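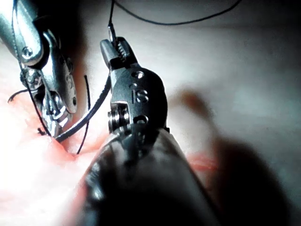
Metal jaws gripping a strand of suture, the thread used for stitches.

Do stitches really dissolve?

Maybe a grown-up has told you that some stitches melt away by themselves. You should be a little suspicious. Ice melts. Thread doesn't, or your socks would be puddles. So what is going on?

First, what a stitch does. When skin has a deep cut, the two sides need to stay close together while the body fills the gap. A stitch holds them there. It doesn't heal anything. Your cells do all of that work, and the thread gets a lot of the credit.

Now the vanishing part. Some thread is made of stuff that water can break apart very slowly. Your body is full of water, so the long chains in the thread snap into shorter and shorter bits, until the bits are small enough for your body to carry off. That's not melting, and it isn't magic either. It can take weeks or months, depending on the thread.

Does all thread do this? No. Nylon stitches in skin usually have to be taken out by a doctor or nurse. If somebody says "all stitches dissolve," ask them which kind they mean.

You may also hear that people long ago sewed wounds with cat guts. I doubted that one, and I was right to. The thread was called catgut, but it mostly came from sheep or cows. Where the "cat" came from, people still argue – I haven't seen an answer I fully believe.

One more claim to check: "It's been a few days, so you can pull them out." Don't! How a cut looks on top doesn't tell you much about what's underneath. Ask the person who put them in.

Written by Maya Azar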